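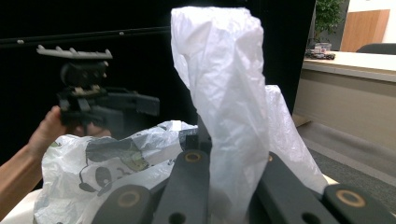

## Thin plastic bags: discard episodes where the gripper loses sight of the table?

We are collecting demonstrations with two hand-held grippers, one per hand, each with its own camera. The objects are thin white carrier bags, some plain and some printed. The target is 500 episodes and we have 171.

My concern is occlusion. In many episodes the bag takes up most of the view once the fingers close, and the pose tracking (we use Ondska) reports low confidence for up to 3 seconds. At present I delete anything flagged. That removes a lot of what look like good grasps. Is there a better rule?

**Melnyk**

---

**Shirley Hiebert**, 7 December 2023

Don't delete on the flag alone. A policy trained on your remaining set will never have met a bag close to the lens, and it will meet one on every grasp.

Split the problem in two:

- **Image occluded, pose good.** Keep. The policy needs these.
- **Image occluded, pose lost.** Compare the trajectory before and after the gap. If the position jumps when tracking returns, discard. If it joins smoothly, interpolate and mark the segment so you can leave it out later.

A frame such as the one below belongs in the first group, provided the pose holds. Most of the view is plastic, but a finger and the contact with the bag are both visible.
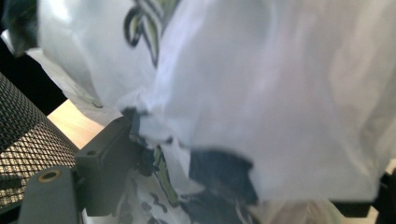 *Gripper finger against a printed white bag, black mesh to the left.*

Also check what the tracker is using for features. Print on a bag gives strong corners, and they move with the bag. We had 17 episodes in October where the estimated pose followed the print and the confidence stayed high throughout. Your flag would not catch those. Compare against the IMU.

---

**nilter**

same problem, we just slowed down. close the fingers, wait a moment, then lift. fewer dropouts

---

**Grinow**

Slowing down works but it goes into the data. Our policy learned the pause and now stops before every lift. If you do it, trim the stationary part before training, and trim both hands to the same timestamps or the two streams drift apart.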